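Caltport group teaches a robot arm to handle a spoon

CALTPORT – Anyone who has ever tried to get a toddler to move cereal from one dish to another will have some sympathy for the folks at the Flallik project, who passed 3374 recorded examples on Monday and were, by all accounts, very pleased with themselves.

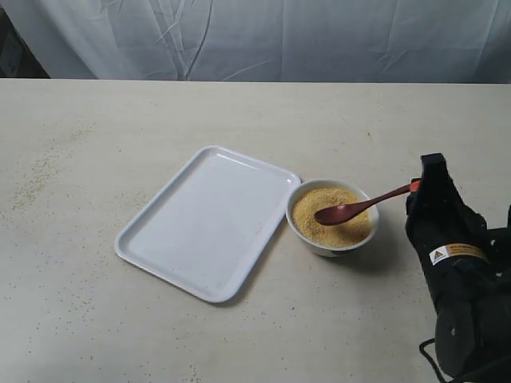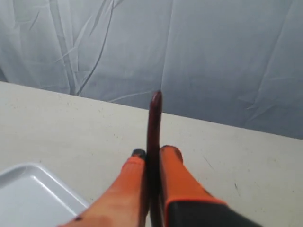 Flallik wants a learning system that can help out in small kitchens, and it learns by being shown, over and over, how a person would guide the arm through a job. Each session in the Polley building runs six hours and yields 30 or so good examples on a slow day, more when everybody has had lunch. Grains that end up on the tabletop, beside the white tray, are part of the lesson too – the team keeps the messy tries and marks them as such, so the system can learn from those as well. Raju, the local firm paying for the work, has signed on for 33 more sessions, with soups and sauces on the list for October.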